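Le coin rangement de Dernora

Avec les premiers froids, nous voilà nombreux à sortir les gros pulls et à nous demander, une fois encore, où diable mettre les affaires d'été ! Chez moi, tout passe par le lit : j'y étale, je plie, je trie — et je me promets chaque année de finir avant le dîner. Commencez donc par les t-shirts, bien lissés à la main, manches rabattues, puis roulés serré. On en loge facilement 12 dans une petite caisse.

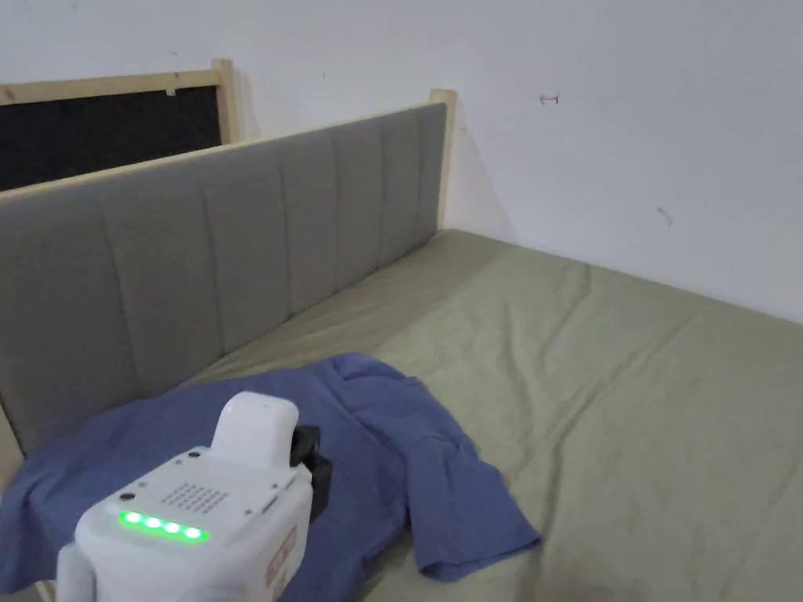
Tamara Hordiienko préfère plier en trois et ranger debout, parce que les rouleaux, écrit-elle, finissent toujours par se défaire au fond du tiroir.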